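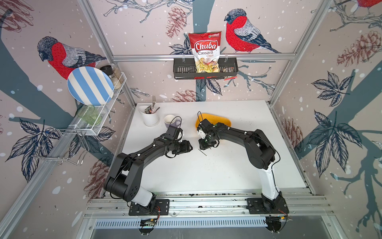 When the left arm stopped in the middle of a task last August, the technician at Hirnico did the thing that most people would do. She switched the power off and on again, and the arm continued. Two days later it stopped in the same way, and this time it let go of a mug.

"The mug fell from a small height and it did not break," she says. "But I was not happy. An arm which opens its gripper when we did not ask for it is a safety matter, also when it is only a mug."

Hirnico is a small laboratory in Kurkow where two-arm robots are taught kitchen work, such as passing a cup from one arm to the other. She is responsible for the machines and for the people who stand near them. Her first idea was a fault in the software, and the team lost three days with reading the program. The log showed only one line each time: error 1621, no answer from the joint.

"The message was correct, but we understood it wrongly," she says. "We thought the motor was too hot. The motor was fine. It simply could not be heard."

The cause was a cable. It followed the arm up to the gripper, and somebody had fixed it too tightly at the elbow. Whenever the arm stretched far over the table, the cable was pulled a little and the connection was lost for a moment. After this the controller, a model called Dosulis, started the joint again with its default settings, and in the default settings the gripper is open.

I asked her what worried her more, the cable or the settings. She thought for some time before she answered.

"The settings. A cable will always break one day. What the machine does in the next second, this is our decision, and we had never made it."

Now the gripper stays closed after a lost signal and both arms stop together. Before, the right arm would carry on alone, and she does not like to think about a hand being between them. The cables have a longer loop, and they are checked every Tuesday before the first run. Robles, the workshop which assembled the arms, has received her report and has changed its own instructions for fixing the cable.

The error has come back once, in the evening, when she was alone in the room. Both arms stopped and the gripper kept its hold on a spoon. She wrote it in the book, changed the connector and went home.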